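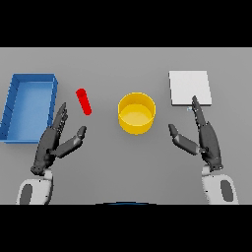

Corance opens reading tool to middle schools

Corance, which makes the reading practice program used in many of our elementary classrooms, is opening it to grades six through eight. Schools on the current plan can add the middle grades from September. The price per student stays the same for the rest of the school year.

The middle school version keeps the weekly passages and short written responses that elementary teachers know. The passages are longer and more of them are nonfiction, with articles on science, history and local government. Students can have any passage read aloud, and they can look up a word without leaving the page. Teachers see which words were looked up most and can turn them into a vocabulary list for the class.

A trial ran last spring in 3 districts, with 34 teachers taking part. Pieter Botha, who ran the trial for Corance, said most of the changes since then came from teacher comments. The first version locked a passage once a student had finished it, and teachers wanted students to be able to go back and revise their answers. They now can, for as long as the assignment is open. Teachers also asked for a plain printout of each passage for days when devices are in short supply, and that has been added under the Share menu.

Not everything on the list made it in. Group assignments are still in testing, and the Spanish passages stop at grade six for now. Botha expects the seventh grade set to be ready in the second semester. He did not give a date for eighth grade.

Rosters can be brought in from Mola or uploaded as a spreadsheet. Schools that use Mola should check that homeroom and English sections are labeled separately before they sync. During the trial, 2 schools ended up with every student listed twice and had to clear the rosters and start again. The setup guide now has a page on this.

Training is online and takes 29 minutes. It can be stopped and picked up later, and a certificate is sent by email at the end. Thabiso Gumede, who teaches seventh grade English at Dendar Middle School and was part of the trial, suggests that new teachers set up one class first and leave the reading levels on automatic for the first few passages.

"I changed the levels too early," Gumede said. "I had kids on passages they could have read two years ago, and they let me know it. Once I left it alone for a few weeks it settled down."

Families can view a student's work with the same login they use for the elementary version. New families will get a code from the school office. The family page is available in English and Spanish.

To add the middle grades, the account administrator at your school should open Plan Settings and choose Grade Bands. Schools that are new to Corance can ask for a sample class, which comes with made-up student records and stays open for one semester.

Filed under: Classroom Tools, Literacy, Grades 6-8

Contact the newsletter desk | © Sheikh Education News. All rights reserved. | Back to top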